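Wondeten Tenant Safety Project
Progress report to the Skurnutel Fund, second period
Prepared by Keir Halliday

Work in this period covered the two older blocks, Arka House and Ayele Court. We set out to visit 1,000 homes by the end of June and reached 807. Most of the shortfall is in Ayele Court, where the elevator was out of service and the visiting teams lost the better part of four weeks.

Visits follow the same pattern as before. A team of two checks smoke alarms, window catches and the stove shutoff, leaves a printed sheet with the tenant, and books any repair before leaving. Tenants who work days asked for later visits, so we now run a second round starting at 5:30 p.m. Take-up has been good, and we would like to keep it going through the winter.

Storage has also been dealt with. Ultan Coughlan has replaced the shared keys for the basement lockers in both blocks, and each tenant now signs for a lock of their own. We still have 21 lockers with no name against them. Notices are up, and we will leave those lockers alone until the notice period ends.
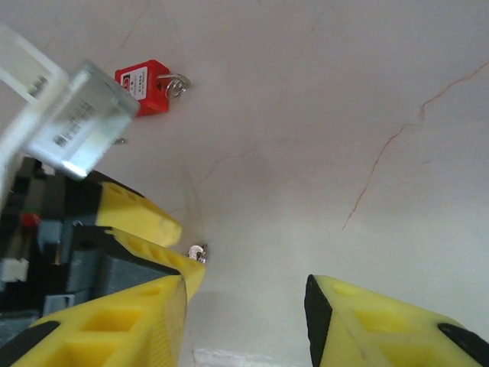 Small red padlock with a white label and a metal key ring.

Spending is slightly under budget. The gap is mostly printing – the translated sheets are with the printer and will be paid for next period. Alarm units cost more than we planned for, by around 4 percent, and we have covered this from the travel line. No change to the total grant is requested.

Next period we plan to finish Ayele Court, return to homes where there was no answer, and start a short follow-up call to tenants visited in the first round. We still need a decision from you on whether the evening visits can be charged to the main staffing line.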